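Identifying the engine supplier of a Dredeo lightweight motorcycle
Community Help — Vintage Motorcycles — Engines and Gearboxes

Posted by Remedios Magbanua

I have been asked to catalog a Dredeo lightweight for a regional collection and would welcome guidance from members familiar with the marque. The frame number is 861, stamped on the left side of the headstock. The crankcase carries no maker's name, only the number 121 and a small letter P. The gearbox is a separate three-speed unit with hand change.

The previous owner's papers describe the engine as a Potley side-valve. A printed parts list kept with the machine refers only to Lagman engines. I should like to know which is correct before the catalog entry is completed in May.

Santeri Lindqvist

Both sources may be correct. Dredeo did not build its own engines and bought from whichever supplier could deliver. The early frames were fitted with Potley units, and the later ones went over to Lagman when the Potley works reduced its output. Parts lists were reprinted after the change and no longer mentioned the first engine. A frame numbered below 900 would ordinarily have left the works with a Potley.
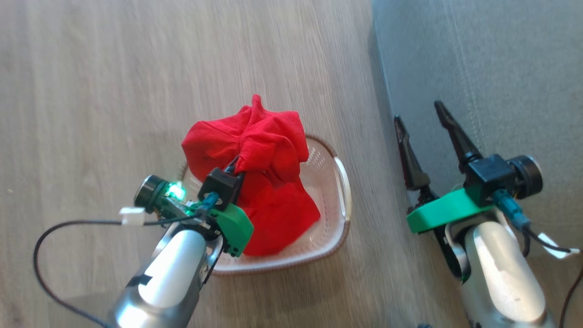 The letter P on the crankcase supports this, although it should not be relied upon alone. Please measure the spacing of the front engine bolts and examine the magneto platform, which is cast in one piece with the case on a Potley and bolted on a Lagman. Clean the stamped area before reading the number again, as old paint can easily turn a 7 into a 1. A soft cotton cloth is suitable, and a red one, like the cloth heaped in the white laundry basket, serves as well as any, provided it has been washed several times and no longer gives up its dye. Wire brushes and abrasive paper should not be used on any stamped surface.

Dexter Quiambao

Mine has the Lagman. Runs well. I do not know the frame number.

Bernardo Serrano

I agree with the reply from Santeri Lindqvist, with one reservation. Engines were exchanged freely in later years, and a Potley in an early frame is not proof that it is the original one. The Wirent register lists 21 surviving early machines, of which 15 are recorded with their engine numbers. I recommend writing to the registrar with both numbers and a clear rubbing of each. Until a reply is received, the entry might read "Potley engine, originality not confirmed" — a wording that other collections have used.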